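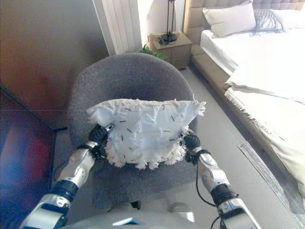

White shaggy cushion vs grey tub chair: does it belong on there or not?

Last updated: May

Search this board Go Advanced

gumnut_gal
OK, settle something for our house. We bought the Noltus tub chair in grey for the corner of the bedroom, next to the bed. $400, and I will be telling people the price until I die. It's charcoal, felt-like, with a rounded back that goes right the way around you like a nosy aunt.

I then bought a white fluffy cushion to go on it, with fringe all round and little black flecks all over the front. The Daza one, from the sale table at Tovico. I think it finishes the corner off. The other party in this marriage thinks it looks like something that needs worming, and says a tub chair has no room for a cushion because the chair IS the cushion.

So, on or off? And if on, how do you make it stay? I find it on the floor most mornings.

sparewheel
Off. Next.

mulga_bill_jr
Less brutally than the above: off, mostly. A tub chair gives you one place to put your back and you've just filled it with a sheep. How deep is the seat? On mine I measured 47 cm from the front edge to the back, and once a fat cushion is in there you're perched on what's left like you're waiting for a job interview.

gumnut_gal
The seat's deep, that's sort of the point. I'm short. Without a cushion my feet stick out in front of me like a kid on a bus. With it I can sit up and reach the floor. I should have said that first instead of the bit about the aunt.

kettle_on_again
Then it's a lumbar cushion and it's medical. Case closed, tell the other party.

sparewheel
A lumbar cushion doesn't have a fringe. I'm on my third tub chair and I've never had a cushion on one that didn't end up under somebody's foot. They slide. The seat is sloped back a bit, the cushion is slippery underneath, off it goes. It's a chair designed by someone who hated cushions.

harbourside_hemmer
Sloped back would send it backward, not off the front. Just saying.

sparewheel
You haven't met my dog.

harbourside_hemmer
Fair enough. For the original poster, a few things to try before anyone files for divorce. I sew for a living (curtains, mainly) and see a lot of fluffy cushions come in for repairs.

1. Check what's on the back. A lot of these shaggy covers have a smooth polyester back, and that's your slide. Put the smooth side against the felt and it'll travel. If both sides are shaggy you've got a better chance, though shag on felt sheds like anything.

2. Sew two short strips of rubbery shelf liner onto the back panel, low down where they can't be seen. I've tried the spray stuff, Proltetix, and it works for a week and then it works on your jeans.

3. Stand it up on its long edge against the back. Lying flat on the seat it has nowhere to lean and every person who sits down shoves it forward.

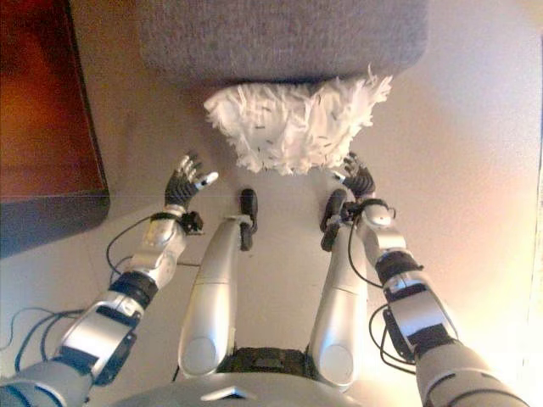 4. Vacuum underneath before you blame the cushion. White strands collect under anything with fabric on it, and on a pale floor you won't notice until you pull the chair out and find the cushion's twin brother living there.

gumnut_gal
I have pale beige floors. I have just moved the chair. I'd like to speak to someone.

kettle_on_again
How bad?

gumnut_gal
Enough for a second cushion. A small one. I'm not throwing it out until I've decided how I feel.

mulga_bill_jr
It settles down. Mine shed for a month and then gave up. Take it outside and shake it, hard, holding it at both ends, and do that before it goes anywhere near charcoal felt. The felt holds on to everything. I went over mine with a damp rubber glove and got most of it off. A lint roller is fine if you enjoy buying lint rollers.

harbourside_hemmer
Careful with the shaking if the fringe is looped. Loops catch on rings and watch straps and then you've got one long strand and a bald patch. Trim pulled ones with small scissors. Don't tug. I say this to everyone and everyone tugs.

Also, are the black flecks stitched in or printed? If they're stitched, wash it inside out in a bag, cold. If they're something glued on, spot clean only.

gumnut_gal
I think they're stitches? They're little dashes, all facing different ways. The label is 100 words long and all of them are about fire.

sparewheel
Nobody has addressed the real issue. You've got a beige headboard with those square tufted panels, a grey chair, and a white cushion with black bits on it. What's the cushion talking to? It isn't talking to the bed. It's in there on its own, muttering.

kettle_on_again
It's white. White goes with a bed. I'd put it on the bed and find a plain one for the chair, mustard or a dark green, something flat with no hair. Then everybody's happy.

gumnut_gal
The bed already has 4 cushions on it. I'm told that's a treaty limit.

mulga_bill_jr
Reasonable limit. Where do they go at night?

gumnut_gal
On the tub chair.

sparewheel
So the chair isn't even a chair. You've spent $400 on a shelf for cushions, and the chair's own cushion gets evicted to the floor at bedtime. There's your mystery solved. It's not sliding, it's being squeezed out by the neighbours.

gumnut_gal
I have read that several times looking for a hole in it.

harbourside_hemmer
I'm going to take the unpopular side and say leave it on the floor. In front of the chair, at the base of the seat. If you're short, it's a footrest. Put your feet up on it and sit back properly.
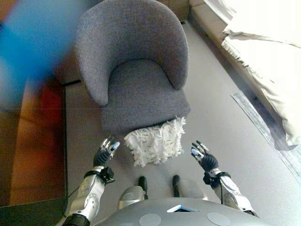
Grey tub chair with the white shaggy one down in front.

kettle_on_again
Feet on white. You don't have kids.

harbourside_hemmer
Two. I have dark socks.

sparewheel
I hate to say it but I don't mind it there. It looks a bit like a small dog that's been told to wait.

mulga_bill_jr
Still say you'll trip on it going to the loo at 3 am. Shove it to one side at night at least.

gumnut_gal
Update from the household: the other party has sat in the chair with the cushion on the floor, feet up, and has been there since lunch. The cushion is now apparently "quite useful" and I'm asked to please stop putting it on the seat. I bought it for my back. I'm on the bed with the treaty cushions.

kettle_on_again
Buy a second one. They were on the sale table.

gumnut_gal
Tovico's out of the flecked ones. They've got it in plain white, or a brown that looks like a doormat.

sparewheel
Get the brown.

Contact us | Copyright the board and its posters | Back to top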